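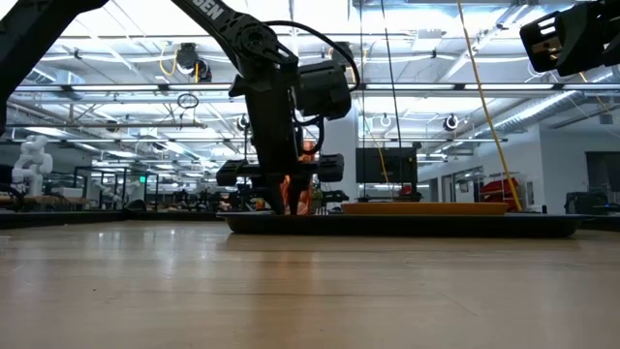 Speaker notes: Trays, boards and bare tabletops
4 min read

Start with the surface. Attendees set up benches before they think about the benchtop, and the benchtop decides most of what follows. Ask for a show of hands: who has a wooden top, who has steel, who has laminate.

Point 1 – glare. A light wooden top under long fluorescent fixtures gives a pale sheen. Small bright items hold up well against it. Pale ones do not. At Lukwood we moved to dark trays for this reason and left the tabletops alone.

Point 2 – the rim. A low raised rim stops round items at the edge and still lets you reach in from the side. Tall rims get in the way of the hand. Our trays at the Drurnudport site have a rim of 10 mm. Pause here, people write this down.

Point 3 – flat boards. A thin board lying flat is the hardest item to lift from a tray. Place it parallel to the long rim, with a finger's width of clearance. If it touches the rim, slide it away first, then lift from the short end.

Point 4 – one item in the air at a time. Set it down fully before reaching for the next. In the Cusi trial we logged 1625 placements. Of these, 103 ended outside the marked area, and nearly all of those were second items picked up early.

Point 5 – sorting order. Small items first, boards last. Laimutė Vaher tested the reverse order in June and had to re-sort 102 trays. Her table is in the handout, page 2.

Skip point 6 if the session is past 3:40 p.m. It covers stacking empty trays: same direction, rims aligned, no more than eight high.

Questions usually concern cleaning. Damp cloth on the tray, dry cloth on the wood. Do not go into oils, there is no time.

Comments (3)

Dušan Dimitriou
We run 15 mm rims at Prulport and boards still catch. Will try the clearance rule.

tk_bench
Is the handout posted anywhere? I only got page 1.

Laimutė Vaher
Page 2 is up now. The re-sort took a full afternoon, for the record.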